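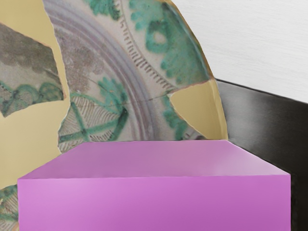

Hi, and welcome to the Jernilport Robotics Club! I'm Itsuki Oda, I teach physics in the mornings and I've been running this thing after school since the old darkroom came free (the sink is still in there, please don't ask me to move it). We're a student club at Jernilport High, we meet from 3:30 until whenever the late bus goes, and we take anyone from ninth grade up, whether or not you've ever written a line of code.

Most of what we do happens in simulation first. When I started, we had one kit arm and a line of kids waiting to touch it, and they'd get maybe ten minutes each before somebody stripped a gear. Now everybody builds a little world on a laptop, drops in a box or a ball or whatever they like, and teaches a virtual arm to find it and move it. You can crash a virtual arm all afternoon and all it costs you is a restart. I love that!

A big chunk of the fall goes into what the kids call "messing up the room." You get your program working against a plain wall, you feel great, and then your partner swaps the plain wall for a photograph of something really busy – old pottery, tree bark, a map of a subway – and changes the box to some loud color and shifts the lights around. Usually the program falls apart. Then you fix it, and they mess up the room again. Last year's group got through 99 different rooms before winter break, and I have the spreadsheet to prove it.

We have two teams. Trevitance is the competition team, and they go to the Salville Student Robotics Meet every spring. They've been three times now, placed once, and came home the other times with a lot of notes and a lot of gas station snacks. The event has a simulated round in the morning and a real arm in the afternoon, so you need people who like typing and people who like screwdrivers. The other team is Collado, our project team, and they pick their own problem each year. Right now it's sorting odd-shaped packages, which started with plain boxes and has gotten pretty weird since.

You don't have to pick a team right away. Most new students float between the two for a few weeks and then sort of stick to one.

What you need: a school login and some patience. The club laptops are fine for everything we do, though you can bring your own if it can handle 3D graphics without sounding like a hair dryer. There's no fee. Families sometimes chip in for the Salville trip, and the school covers anyone who asks, quietly and with no forms.

We also run an open lab in August, before classes start, where you can come try the simulator and talk to students from both teams. Nearly everyone in the club right now walked in that way. Parents and little brothers and sisters are welcome too – just keep them off the real arm until I've shown them the red stop button.

Want to join, or have a question? Leave a note for me at the front office, or come by the old darkroom after last bell and knock loudly.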